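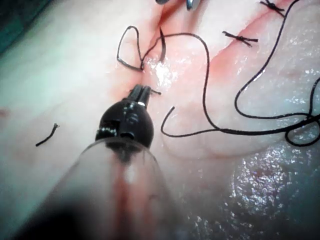 Repairing a split seam by hand

A split seam in a cushion cover, canvas bag or work apron can be closed from the outside without a machine. The method below was written up by Analyn Fajardo for the Lougher workshop pages and revised in May.

Materials
Polyester upholstery thread
Curved needle, or a straight needle for flat work
Small scissors
Beeswax
Two clips

Preparation
Remove broken thread from both sides of the split. Trim frayed edges, but do not cut into the seam allowance. Press the folds flat with an iron set for the fabric and let the cloth cool before sewing. Cut 24 inches of thread. Longer pieces tangle and wear thin at the eye. Draw the thread across the wax twice.

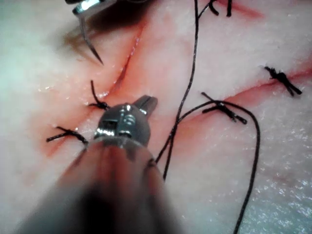 Thread tails are the usual weak point in a hand repair. Tie off with two square knots, then run the tail back under the last few stitches before cutting. Black thread on a pale ground, as with the stitches in the photo, makes every knot and loose end easy to find, so it is a good choice for a practice piece. For the finished repair, match the thread to the cloth or go one shade darker. Lighter thread shows more at the seam.

Stitching
Start half an inch before the split, in sound fabric. Take a short stitch along one fold, cross straight over, and take the next stitch along the other fold. After every fourth stitch, pull the thread in line with the seam until the folds meet. Stop pulling when the cloth begins to pucker.

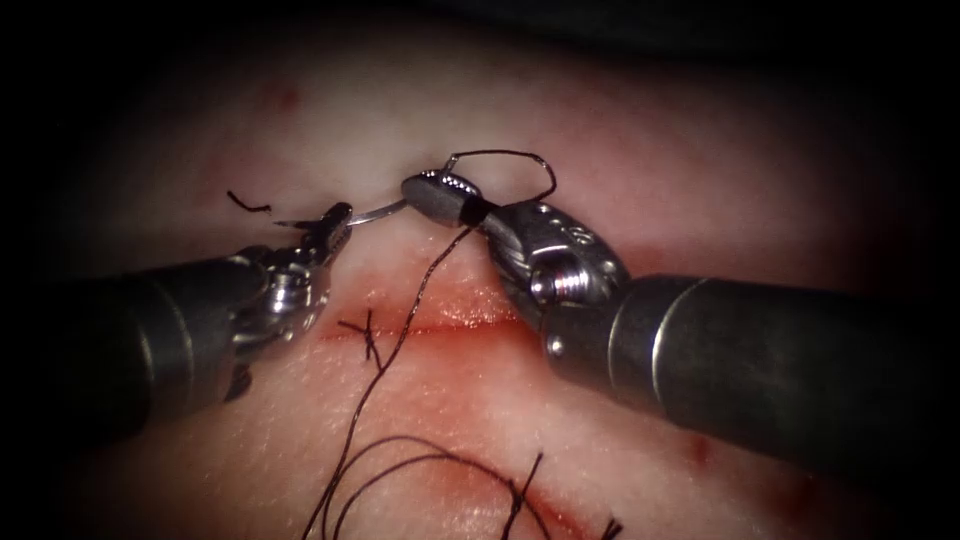
Finish half an inch past the far end of the split. On heavy canvas, go back over the last inch a second time — the load on a bag seam collects at the ends. Danilo Dumlao uses a thimble for this step and pliers where four layers meet. If pliers are used, grip the needle at mid-length. Gripping near the eye tends to snap it.

Storage
Keep needles in a dry tin with a scrap of waxed cloth. Discard any needle with a rough point.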